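Gripper comparison, progress to 28th December

Prepared by Mwangi Laizer for the Filmont program

We've now run 900 simulated episodes on each of the 2 grippers, Bolus and Preltico. Bolus is ahead on paper. I wouldn't fund hardware on that result yet. Contact friction is still the supplier's default, and Torbjørn Holmgren's reruns after we changed it in November favoured Preltico. 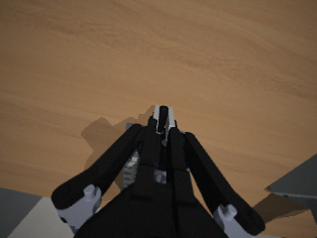

Wrist view in simulation, fingertips closed over the bare part of the tabletop.

Bench trials remain unbooked. We request that the $3,000 for a second arm be held until they're done.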